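4. Checking a Clip Before It Goes Into a Report

This section covers the verification desk of the Gorkton workspace. It applies to video and still images that are said to show military damage: airfields, vehicle parks, depots, bridges. Setup of user accounts is covered in section 3.

Before you begin

You need an open case, the link where the clip was first found, and reviewer rights. Offline map tiles for the region must be installed. If the Maps light in the status bar is gray, run the tile installer again and restart the workspace.

4.1 Importing the clip

1. Open the case and select Add Source.
2. Paste the link. Do not paste a link to a repost if the earlier post is still online.
3. Select Keep Original. The workspace stores an untouched copy and makes a second copy for viewing.
4. Write down who posted the clip, what they claim it shows, and the time of the post as displayed. Use the Claim field for the claim and the Notes field for your own remarks.
5. Press Save. The file hash appears under the title.

Note: A clip taken from a messaging channel has usually lost its metadata. An empty Metadata tab is not an error and is not evidence of tampering.

Caution: Do not trim, rotate or brighten the stored original. All edits are made on the viewing copy. 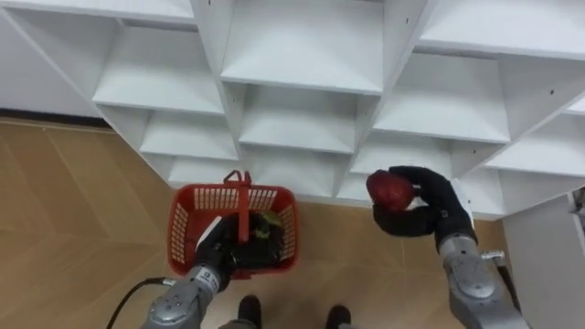

4.2 Extracting stills

1. Open the viewing copy and select Stills.
2. Set the limit. The default is 50 stills per clip.
3. Select Scene Change for edited footage, or Even Spacing for a single continuous shot.
4. Press Extract.
5. Mark the stills that contain fixed features such as runways, shelters, road junctions, tree lines or towers. Smoke, vehicles and people are poor reference points.

If a clip contains a cut, treat each part as a separate source. Footage from two bases is often joined under one caption.

4.3 Matching the location

1. Drag a marked still into the left pane of the Compare view.
2. In the right pane, load satellite imagery for the claimed place. Choose a date before the claimed strike.
3. Place at least 4 pairs of match points. Spread them across the still.
4. Load a second satellite image dated after the claimed strike and repeat step 3.
5. Set the result to Matched, Not Matched or Unclear.

Caution: A Matched result confirms the place only. It does not confirm the date, the number of vehicles hit, or which side they belonged to. Record each of these under its own heading.

Note: Wrecks may stay on a site for months. Check older imagery before you enter a loss as new.
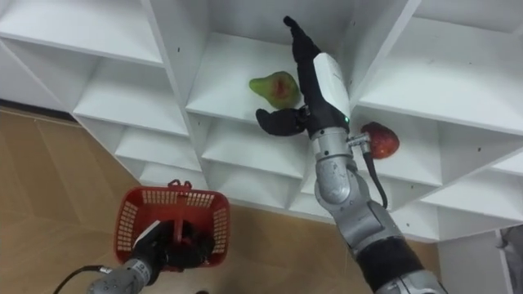

4.4 Second review

1. Select Send for Review. The case locks for the first reviewer.
2. The second reviewer repeats 4.3 without opening the first result.
3. If the two results differ, the status changes to Held. Held cases cannot be exported.
4. To release a Held case, contact the desk lead, Florence Doucette, with the case number and both sets of match points.

4.5 Export

Exported reports use the Mutham template by default. To use the Dhillon template, which adds a column for conflicting claims, change the setting under Report Style before you press Export. Changing it afterward creates a second report with a new number.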